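Open Day at Kulledano Brings Visitors to the Gripper Table

Sunday, June 16, 2019

The Kulledano workshop opened its doors to the public this weekend, and 100 visitors came to see how robots are taught to handle small things of the house. The program started at 11 in the morning with a short welcome by Ghada Fakhoury, who leads the workshop. After this the guests were divided in groups and went from table to table.
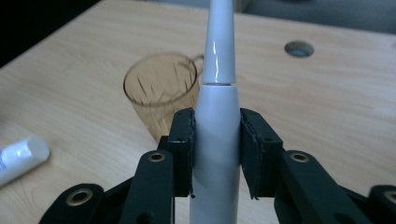 Charito Aquino was responsible for the demonstration of the hand-held gripper, and her table had the longest line all day. She explained that a person first does the task by hand with the tool, and the robot learns later from these recordings. On her table the two black jaws closed on the handle of a white electric toothbrush, a little under the line where the brush head is joined, with a drinking glass standing close by. "Smooth and round objects are good teachers," she told the guests. Children were allowed to try the tool also, and many of them wanted a second turn.

In the next room the Pruitt team showed a small arm which sorts spoons, and answered questions from students. Entrance was free. The workshop plans another open day in December, with places for 40 persons in each group. Registration will be opened after the summer.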